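June, evening, with the window open

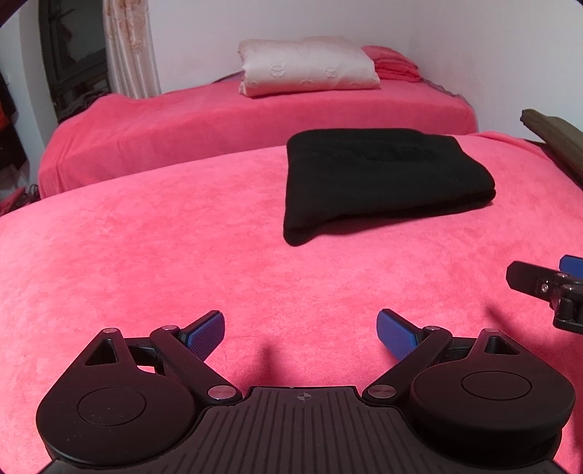
Left grip before I started, pads fully open. The black blanket is the first job after lunch.

Today was almost all maintenance and very little folding. I write it down while I still remember which screw was which, because the last time I trusted my memory and put two of them back in the wrong places.

In the morning the left grip did not close evenly. I noticed it when I pressed the pads together slowly – one blue pad arrived at the middle and the other one was late by the thickness of a fingernail. With a thick blanket this makes no difference. With a pillow cover it matters a lot, for the cloth slides to the lazy side and then the recording is useless. Povilas wrote me that such takes are thrown out before anybody looks at them, so I prefer not to make them.

I took the grip to the kitchen table and spread an old newspaper. First I cleaned the pads with the small brush. The fine pattern on them fills with fluff from the plush, very fine pink fluff, and one cannot see it until one scratches it with a wooden toothpick. I pulled out enough to make a little ball. Wistix says in their leaflet to clean the pads every 60 takes. I did it at the end of each day last month, and now I think it is too seldom for this kind of fabric. From tomorrow I will do it at lunch also.

The lateness was still there after cleaning, so it was not the fluff. I held the arms and moved each joint by itself, feeling for play. The outer joint on the left side had a bit of looseness, and when I tightened it the arm became stiff. Loosened a quarter turn, it moved freely but had play again. I went back and forth like this for a long time, the way my father used to tune his accordion straps, never content. At last I found a place between the two. I put one drop of the Clultska oil on the pin and wiped it twice. Oil on the bedspread would be a disaster, that color shows everything.

After this I did the zero. It has to be done after any work on the joints: close fully, wait for the tone, open fully, wait for the tone, and write the number from the tablet. Before the repair the opening was 572 and now it is 810. I do not know in which unit this is, it is only a number on the Flirumora screen, but Povilas answered that anything above the old one is good and I should not touch it more. I very much wanted to touch it more.

The right grip I only looked over. Its pads were clean enough and the screws were tight. I wrote the date on the tape in the box so I will know that it was not serviced today.

In the afternoon I worked in the bedroom. I changed nothing on the beds, only smoothed the spreads with my hand. The black blanket went well. The pads took the folded edge from the first try and the two sides closed together, I watched them specially. Then I did the pink pile, which is always more difficult on account of the ruffles. They bend under the pad and one gets hold of one layer when one wanted three. I repeated it until my wrist was complaining, and then made tea.

One thing I must ask. When I turn my hand quickly there is a small click inside the left housing. It was not there in May, I am almost sure. It does not change the number and I could not feel it in the pads. I opened nothing, as the leaflet is quite strict about the caps. If it becomes louder I will send the grip back to Barrientos and work with the spare, although the spare is heavier and I do not like its handle.

To buy: toothpicks, cotton cloths without lint, the flat battery for the tone box. Also a tray with a border, for I lost one small screw under the stove today and had to lie on the floor with a flashlight and a ruler to bring it out. It came out together with a chestnut from last autumn and a clothespin.

Uploading now, the bar is at the half. I charged both grips and put them in the box with the pads open, as Povilas asked, so that they do not press on each other through the night. Tomorrow the zero again before the first take, and if the number stays the same I will not write any more about that joint.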